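Informe de avance a la Fundación Huda
Programa de práctica de sutura sobre almohadillas de tejido simulado
Entidad ejecutora: Centro de Formación Quirúrgica Kamdale
Período cubierto: hasta el cierre de junio

1. Objeto del informe

El presente documento da cuenta de las actividades realizadas con cargo a la ayuda concedida por la Fundación Huda para el programa de práctica de sutura. Se exponen el estado de los trabajos, el uso del material adquirido y las incidencias registradas. El detalle económico se remite por separado, conforme a lo previsto en el convenio.

2. Estado general de los trabajos

Durante el período se han completado 66 sesiones de práctica de las 108 previstas en la memoria inicial. El calendario se mantiene en lo esencial, con un retraso de dos semanas en el bloque de cierre de incisiones, motivado por la entrega tardía de un lote de almohadillas del proveedor Rondonuwu. Las sesiones afectadas se han reprogramado en horario de tarde y no suponen coste adicional para el programa.

El contenido de la práctica no ha variado respecto de lo aprobado: manejo de la aguja curva, paso del hilo a través de ambos bordes, control de la tensión y anudado. Se ha dado mayor peso al primer apartado, en el que el equipo docente había observado las dificultades más frecuentes. La orientación de la aguja en el portaagujas se trabaja ahora como ejercicio independiente, antes de pasar al cierre de la incisión.

3. Material de práctica

Las almohadillas de la nueva partida presentan una superficie lisa y de tono pálido, adecuada para distinguir el recorrido del hilo oscuro. El equipo docente considera satisfactoria su respuesta al paso de la aguja. La incisión teñida de rojo obliga a localizar los bordes con cuidado antes de cada punto - un aspecto que el material anterior no permitía trabajar - y se mantendrá en los bloques restantes.

Se han retirado 13 almohadillas por desgaste de los bordes. La retirada se anota en el registro de material, junto con el número de lote y el ejercicio en que se utilizó cada pieza.

Ejercicio de sutura:
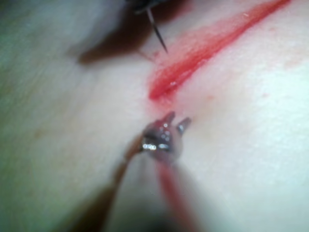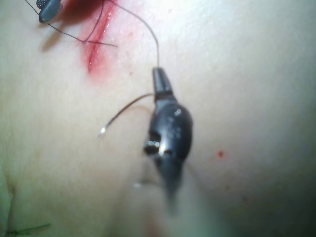 Aguja curva sujeta, con hebras cruzadas sobre la incisión.

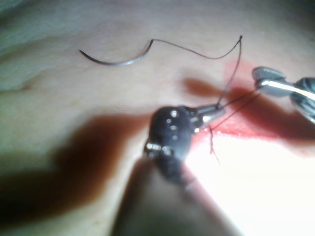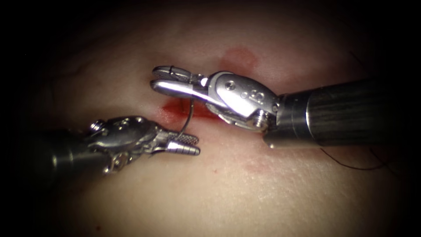

4. Observaciones del equipo docente

El manejo del hilo sobrante sigue siendo el punto que requiere más atención. Cuando queda demasiado largo tiende a cruzarse sobre la incisión y dificulta la colocación del punto siguiente. Se ha acordado fijar una longitud de hebra común para todos los grupos y revisarla al término de cada bloque.

En cuanto a la aguja, se recomienda sujetarla siempre por el cuerpo y evitar el contacto con la punta. La pauta se ha incorporado a la guía de prácticas, cuya segunda versión está en uso desde el inicio del bloque actual. La guía incluye también una hoja de valoración revisada, con criterios separados para la distancia entre puntos, la simetría respecto de los bordes y la firmeza del nudo.

5. Incidencias

Además del retraso en la entrega ya mencionado, se registró un error en el etiquetado de una caja de suturas suministrada por Devulley. El contenido fue sustituido por el distribuidor y no llegó a emplearse en ninguna sesión. No constan otras incidencias de material.

6. Próximas actuaciones

Completar las sesiones pendientes del bloque de cierre de incisiones.
Iniciar el bloque de sutura continua, con la misma clase de almohadilla.
Remitir a la Fundación Huda las hojas de valoración agregadas por grupo.
Solicitar a Rondonuwu la confirmación por escrito de los plazos de entrega de la última partida.

El Centro Kamdale solicita autorización para trasladar al capítulo de almohadillas el remanente previsto para material de oficina. El traslado no modifica el importe total de la ayuda y permitiría disponer de una reserva para el bloque final. La propuesta detallada se adjunta como anexo al informe económico.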